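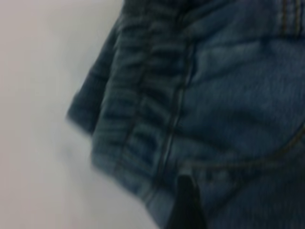
Denim

Home | Fabrics | Fibers | Dyes | Glossary

By Loredana Villa
Sep 9, 2024

Denim is a sturdy cotton twill, usually woven with blue warp threads and white weft. The name is commonly traced to the French city of Nîmes, which no longer gets much say in the matter. Indigo sits mostly on the outside of the yarn, so the cloth fades wherever its owner bends. Buyers once did this fading themselves, over years of work. Factories now do it in advance and charge extra.

See also: Chambray, Dungaree, Twill

26 comments | 409 shares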